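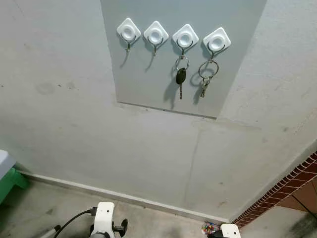 STUDENT PROJECTS / GAME DESIGN

Skernmont: what I got done in one semester (and what I didn't)

So when we had to pitch a project for Game Design II, I said I was going to make a whole metroidvania. A small one, but a whole one, with a map and a boss and a double jump. Our instructor, Bronisława Walczak, wrote "scope???" on my pitch sheet and handed it back. She was right, but I still had a great time, so let me tell you how it went.

The game is called Skernmont and you play a lamp lighter going down through a flooded mountain town. I planned 11 rooms for the first area and got all of them in. The second area is a door that doesn't open. I left it in the build because I like how it looks, and a couple of my testers spent ages trying to get through it (sorry!).

Engine stuff

I used Mulico, mostly because the lab machines already had it. It's good for 2D and the tile editor is really fast once you learn the shortcuts. The camera was another story. By default it snaps to the player, and in narrow rooms that made me a bit seasick, so I wrote my own follow script with a small dead zone in the middle. That took me two weeks. Two weeks for a camera! I'm still proud of it, and Doğukan Tekin borrowed it for his racing game – he had to flip one sign and it worked.

Saving was harder. I stored every opened door and every lit lamp in one long list, and whenever I renamed a room the list broke and the player came back inside a wall. Jeptoo Mwaipopo, who sat next to me and was making a fishing game called Vudix, showed me how she gave each object an ID that never changes. I switched over on a Sunday and had to redo all the lamps by hand. After that, saves survived everything I did to the map.

The jump

I want to talk about the jump because it's where most of my time went. My first version was floaty, like you were on the moon. I kept changing gravity by tiny amounts and couldn't tell if it was better or if I was just used to it. What helped was making falling faster than rising, and letting you jump for a split second after you walk off a ledge. Players don't notice it's there, but when I turned it off for one test, everybody complained that the button was broken.

Playtesting

I had five testers, all from our class or the one below. They got no instructions, and I sat behind them and kept my mouth shut (very hard for me). Some notes from my notebook:

Bülent Yurt found the lamp oil right away and then never used it. The prompt was too small and too close to the bottom of the screen. It's bigger now.

The boss had 1000 health and it was boring. I cut it to 200 and made it move more, and people started leaning toward the monitor, so I kept that.

Tuncay Gökçe got lost in room six, twice. I added a broken statue there as a landmark. He tried again and said he still got lost but felt better about it.

What I'd do next

Sound, first of all. Right now there are footsteps and one splash, and the splash is way too loud. I also want a real map screen, since mine is a drawing that doesn't show where you are. And I'd like to open that door. I have sketches for the second area, with a bell tower you climb from the inside while the water comes up behind you, and I plan to start on it over the break.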